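Boneva Kitchens > Safety > Shared kitchen check

Checked by Kerstin Thiele, June 10, 2025

1. Fire blanket: OK, on the hook.
Comment: please keep the way to it free.

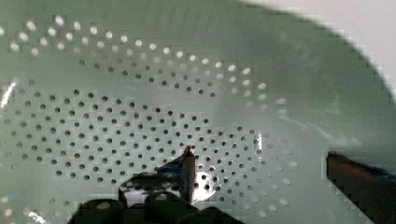
2. Drainage and strainers. The sink trap was cleaned in December. Strainers must have no cracks at the holes; a smooth, glossy inside like on the pale green colander is easy to wipe.

3. Hot tap: 50 degrees, OK.

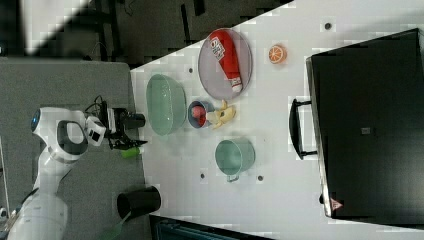 Comment: the left tap is slower, I have told Siv Nygård.

4. Holes free of food rests: check weekly. 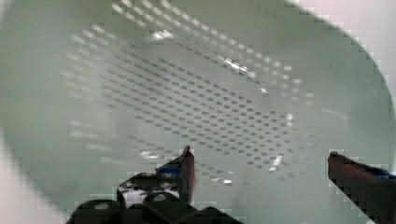 Green translucent object, rows of holes.

807 shares | 4 comments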